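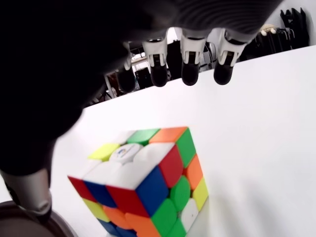
Cube night is back at Buto, and they're starting with the scrambled ones

2020-09-25

53 shares | 25 comments

If you've walked past Buto on the corner lately and wondered what all the clicking was, I can clear that up for you! The Friday puzzle table is running again after a long summer off, and I went along last week to see what I'd been missing (quite a lot, as it happens, I was hopeless).

The idea is pretty simple. You turn up any time after six, you buy a coffee or a slice of whatever cake is left, and you sit down at one of the white tables by the back wall with a scrambled cube in front of you. You can bring your own or borrow one from the tub on the counter. Most of the loaners are the stickerless kind, where the color goes right through the plastic, and if you only know the stiff old ones from the eighties you are in for a surprise. They turn so easily I kept overshooting and having to go back a step, and then of course I forgot which step.

Fouad Tawfik started the table two years ago with three friends and a shoebox of cubes. He's a bus mechanic by day and he can solve one while telling you about his daughter's soccer team, which I found a bit much. "People think you have to be good at math," he told me. "I failed math. You learn one corner, then you learn the next corner, and you keep your hands moving."

He put me on the beginner's method, which means the white cross first. Find the white center tile, get the four white edges around it, and check that the sides of those edges match the centers next to them. I got the cross in ten minutes and was so pleased with myself that I showed the whole table. Then he pointed out that two of my edges were in the wrong places. Back I went.

A tip I wish I'd had earlier: the center tiles don't move against each other. So whatever mess the rest of the cube is in, the center tells you what color that side is going to be. On a lot of cubes the maker's logo is on the white center, so it's an easy one to find when you pick it up and have no idea where you are.

At the other end of the table things are a good deal quicker. Severyn Kovalchuk, who is sixteen and comes over from Makon on the bus, keeps a notebook of every timed solve he does. He was on number 2773 when I sat down and had added a dozen more before I'd finished my coffee. He's fussy about oil (a single drop, and then you work it in for a while) and he lines his cube up the same way on the table before each go. I asked for his best time and he said he'd rather not say until he beats it.

The nice news is that there's going to be a proper open evening in October, upstairs at the Mikkelsen hall, with a beginners' corner and a timed round for anyone who wants it. Entry is free and there's room to spread out, so bring the kids. The table has been saving up for new timers and mats and has put away 400 dollars so far, mostly from the cake jar. Fouad wants to get the mats first. Cubes dropped on that hall floor tend to pop a corner, and then somebody's crawling under the chairs looking for it.

I haven't got the exact date yet. It'll be up on the board at Buto and in the window of Zedura next door once the hall confirms. In the meantime there are two more Fridays before the month is out of everybody's way and you can come and practice. I'll be at the slow end. I've got the first layer now, most of the time, and I'm working on the second.

Share this story | 25 comments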